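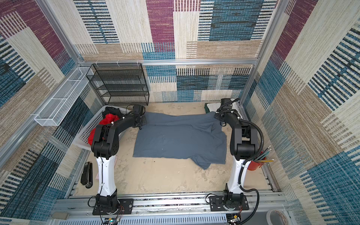
Section 4. Folding cell: cable check, floor and wrist cameras

June. Revised by Niloufar Ansari, Loncombe workshop

The Seleck sheet says the two-arm cell needs "no routine attention" between services. We have not found this to be so, and you should treat the line with caution. Most of the faults logged at Loncombe come down to cable slack, grip or light, and all of those can be looked at before you start. Begin with the arms. The right one has a corrugated conduit that loops from the forearm down past the white link to the base, while the left has thin cables zip-tied along it, so the two don't fail in the same way and shouldn't be checked in the same way. The Zidix self-test won't tell you any of this. It passes a trapped cable quite happily so long as the cable still carries a signal.

4.1 Cable check

1. Stop the program and switch off power to both arms. Wait 90 seconds.

2. Support the right forearm with one hand and bend the elbow through its working range. Watch the conduit loop. It should open and close freely and never come between the link and the base joint.

3. Do the same on the left, looking at each zip tie. A tie that has slid towards the elbow wants cutting off and replacing. Pushing it back lasts a morning.

4. Look at the small circuit boards near the bases and their wiring. Don't tug the wires to see if they are firm.

5. Check the bolts holding both base plates to the rail. The sheet gives no interval. We use 200 hours, on no better authority than our own log.

CAUTION: An unpowered arm can drop. Keep your free hand out from under the gripper.

4.2 Floor and loose items

1. Decide what belongs in the run and write it on the job card. Cloths, basket, pencil cup and stapler may all be part of a task, and the software will not ask.

2. Move each arm through its lowest pass at slow speed, with the middle of the floor clear. The tips should skim and not scrape.

3. Put the work cloth back between the arms. It doesn't need smoothing. If a program only works on an ironed cloth, report it as a fault in the program.

NOTE: The sheet claims the patterned walls "assist depth sensing". Yasaman Ghorbani ran the same fold with plain card over them and got much the same results. Leave the walls alone, but don't blame them either.

4.3 Wrist camera and finger tips

1. Wipe the lens with a dry lens cloth. No sprays.

2. Open the fingers and bring the gripper to the near edge of the cloth. Both tips should be in view, at the same height or very near it.
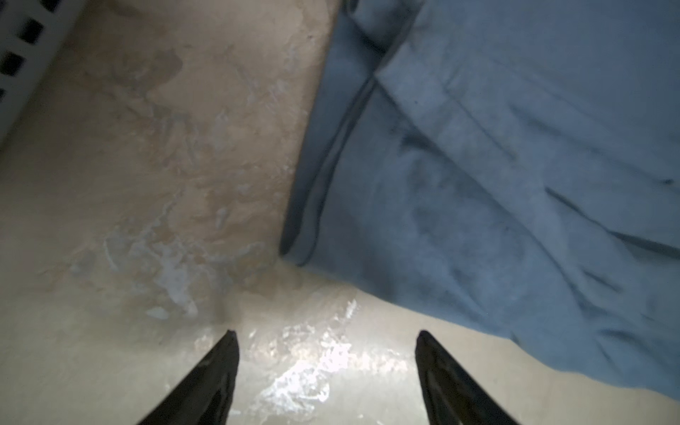

Fig. 4-2. Wrist camera view: both tips showing, cloth edge to the right, strong reflection between the fingers.

3. Look for glare on the floor. A bright patch between the tips may be picked up as a fold, whatever the sheet says about "automatic compensation". Turn the lamp until the patch is off the cloth edge, then take a fresh view.

4. Stains and chalky marks on the floor can be ignored if the edge finder ignores them. Run it once with the cloth taken away. If it reports an edge, clean the floor and run it again.

5. Close the fingers on a single layer of cloth and pull gently by hand. If it slips, clean the tips before you touch the grip setting. Ours is 390 in the Zidix menu. The unit isn't stated anywhere we can find, so copy the number and don't try to convert it.

CAUTION: Raising the grip setting hides worn tips for a while and marks thin fabric. Replace the tips first.

6. Save the settings under a new name. "Restore last good" has brought back the wrong file for us more than once.

Related sections
Section 3. Fixing the rail and base plates
Section 5. Replacing finger tips
Section 6. Lamp positions
Ghorbani log sheet (blank)

Workshop office, Loncombe. Please send corrections to Niloufar Ansari.
© Loncombe workshop
Back to top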